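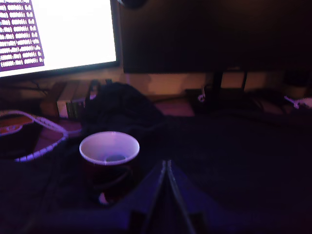
Robot rules! How to share a desk with a machine

Robots aren't all big orange arms in car factories. Some work on ordinary desks, in among the mugs and the cables and the stuff you should of tidied away last week. And they need rules. Loads of them.

Quick warning before we start. This page is about real safety rules, so if you've got a robot at school or at a club, the rules on the wall there come first. Always.

Who makes the rules?

Grown-ups who argue a lot, mostly. Engineers, safety inspectors, people who run factories. They write down what went wrong before and what should be done next time. When enough of them agree, it gets printed and it's called a standard.

A standard is a bit like the rules of football. Doesn't matter which town you play in, a handball is a handball. Same with robots. Stop button in Bandara? Red, and easy to hit. Stop button anywhere else? Should be the same, so you don't have to stop and think.

Then each workshop adds its own rules on top. Natanael Portela writes them for the Berkine workshop, and his list is 12 rules long. It used to be longer. People stopped reading it, so he chopped it.

Rule: know where it can reach

Every robot arm has a reach. Everything inside that is the robot's space while it's moving. Your elbow, not allowed. Your hair, not allowed. Your sandwich, well, that's up to you but don't come crying.

At Berkine they mark the edge with yellow tape on the floor. Peel the tape up and you're on sweeping duty till Wednesday.

Rule: go slow near people

A fast robot is hard to get away from. A slow one gives you time to move. So when people are close by, good robots slow right down, and if someone gets too close they stop altogether.

Try this. Walk towards a wall at normal speed with your hand out. Now do it really really slowly. Which one would you rather be bumped by? Yep.

Rule: squeeze just enough

This one's tricky. Your hand knows how hard to hold things without you thinking about it. An egg, gentle. A hammer, tight. A gripper has two fingers and has to be told, or has to feel it with sensors.

Too soft and the thing slips. Too hard and it cracks, or worse, it was somebody's finger. So there are limits on how hard a robot is allowed to push when it works near people. Different limits for different bits of you! Your face gets extra careful treatment.

Cups are good practise for this. Smooth sides, curved all the way round, and sometimes a lid on top.

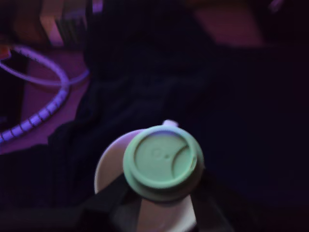 Rule: careful with drinks

Treat every cup as if it's full. Even if you think it's empty. Keep it upright, move it steadily, no swinging it about. Drinks and electrics don't mix and desks are full of electrics.

And no hot drinks while you're testing. Natanael's rule number 3. Water only, cold, with the lid on.

Rule: watch out for cables

Cables are a pain. They loop, they tangle, and they hide in dark corners. If a gripper hooks one by mistake it can pull a whole screen off a desk. Before starting, somebody checks where the cables go and moves what can be moved.

Soft things like coats and bags are nearly as bad, because they change shape every time you touch them. A robot that knew where the edge was a minute ago might not know now.

Rule: somebody's hand on stop

While a robot is learning a new job, a person stays by the stop button. Not on their phone. Not getting a biscuit. Right there.

And pressing it is never wrong. Even if it was a false alarm, you don't get told off. That's written down too.

Rule: write it in the log

Dropped something? Write it down. Bumped something? Write it down. Sterico, a firm that makes small grippers, keeps every test in one big log and it's up to 3000 entries. Dull to read. Very handy when the same mistake shows up twice.

Words to know

Gripper: the robot's hand
Reach: how far the arm can stretch
Standard: rules lots of people agreed on
Log: a diary of what happend

Have a go

Make rules for a robot in your kitchen. What can it pick up? What must it never touch? Who gets to press stop? Swap lists with a friend and see what they forgot.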